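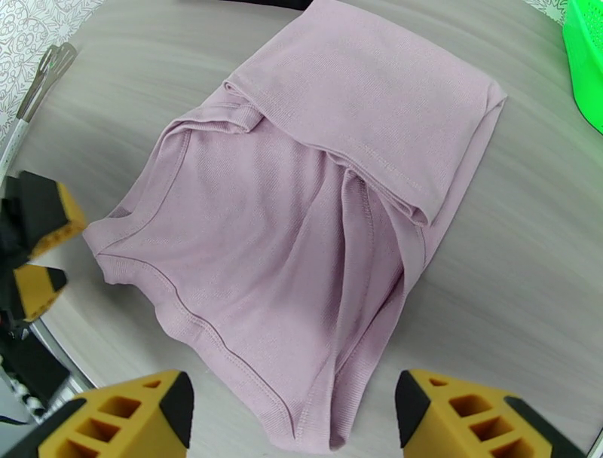
Section 3. Washing Knits and Delicates

Read Section 2 (Leveling and First Rinse) before you start. The Trirnero must have completed one empty rinse cycle before any clothing goes in the drum.

3.1 Sorting

Sort by fabric first and by color second. The Knit program turns the drum slowly and spins at a low speed, so a single heavy item in the load will hold water and throw off the balance.

1. Read the care label on each item. If the label shows a crossed-out tub, do not wash the item in this machine.
2. Put fine knits, ribbed knits and loose-gauge sweaters in one pile.
3. Put jeans, towels and anything with a metal zipper in another pile. These go in the Everyday program (Section 4).
4. Close buttons and snaps. Tie drawstrings in a loose bow.
5. Turn dark or bright knits inside out.
6. Place small items and anything with thin straps in a mesh bag. The bag should be no more than half full.

Note: New garments in strong colors may lose dye in the first few washes. Wash them alone or with similar colors until the rinse water runs clear.

3.2 Loading the Drum

1. Open the door fully. It should rest against the stop without being held.
2. Shake each item out and place it in the drum one at a time. Do not push in a bundle.
3. Fill the drum no more than halfway. In the Knit program, clothes need room to move through the water.
4. Check the rubber door seal for trapped fabric. Run a finger around the lower edge.
5. Close the door and press until it clicks.

Caution: Do not force the door. If it will not click, open it and look for fabric between the seal and the glass. Forcing the door can bend the latch, and a bent latch is not covered by the warranty.

3.3 Adding Detergent

The drawer has 2 compartments. The left is for detergent and the right is for softener. There is no prewash compartment on this model.

1. Pull the drawer out to the first stop.
2. Pour liquid detergent into the left compartment, up to the lower line. Use the upper line only for the Everyday program.
3. If you use softener, pour it into the right compartment. Stay below the MAX mark.
4. Slide the drawer in until it is flush with the front panel.

Powder may be used, but it does not always dissolve at the temperatures in this program. If you see white streaks on dark knits, switch to liquid, or dissolve the powder in a cup of warm water before pouring it in.

Caution: Never use chlorine bleach on wool, silk or anything containing elastane.

3.4 Running the Knit Program

1. Turn the dial to KNIT. The temperature light will show COLD.
2. To change the temperature, press TEMP once for WARM. HOT cannot be selected in this program.
3. To change the spin, press SPIN. The choices are LOW and NONE. Use NONE for hand-knit items and anything that stretches easily.
4. Press and hold START until you hear a tone.

The drum will turn, stop and turn again for the first few minutes while the machine weighs the load. Long pauses are normal throughout the program, and the display may stay on the same number during a pause.

To add an item after the start, press PAUSE and wait for the door light to go out. If the light stays on, the water level is too high and the door will stay locked until the next drain.

3.5 Unloading and Drying

Take knits out soon after the end tone. Creases set quickly when damp fabric sits in the drum.

1. Lift each item out with both hands, supporting its weight from underneath. Do not pull it out by a sleeve, strap or hem.
2. Lay the item on a clean, dry towel. Roll the towel and press along its length. Do not wring.
3. Unroll the towel and move the item to a flat rack or a second dry towel.
4. Pat the item back to its original shape. Smooth the side seams and line up the edges of any ribbing.
5. Turn the item over when the top side feels dry.

Keep drying knits away from radiators and out of direct sun. Do not hang a wet sweater on a hanger. The shoulders will stretch, and they may not recover in the next wash.

Note: The Kyei drying rack (sold separately) fits over the top of the machine. Do not place it there during a spin.

3.6 Folding and Storage

Make sure the item is dry all the way through, including the seams, before you put it away. Fold sweaters and heavier knits and keep them on a shelf or in a drawer, with the heaviest at the bottom of the stack. Light woven shirts can go on hangers.

For storage over several months, use a cotton bag or a box with a loose lid. Sealed plastic holds moisture.

3.7 If Something Goes Wrong

Clothes are very wet at the end.
The spin may be set to NONE, or the load may have bunched on one side. Spread the items by hand, then run DRAIN + SPIN with the spin set to LOW.

Code E3 on the display.
The machine could not balance the load. Remove the heaviest item and press START. If there is only one item in the drum, add a towel of a similar color.

Code E7 on the display.
The water is not draining. Turn the machine off, unplug it and clean the filter as described in Section 6.

Lint on dark items.
Clean the filter. Wash towels separately from knits.

Drawer is full of water after the cycle.
The softener siphon is blocked. Remove the drawer, lift out the blue cap and rinse both parts under a warm tap.

If a code returns after you have followed the steps, write down the code and the serial number from the plate inside the door and contact Jorkine Service. Give the part number when ordering a replacement drawer (3834) or siphon cap (415).

Section revised 2018-12-08. Text: Tegwen Penry. Technical check: Cheng-en Lau.

Continue to Section 4, Everyday Program.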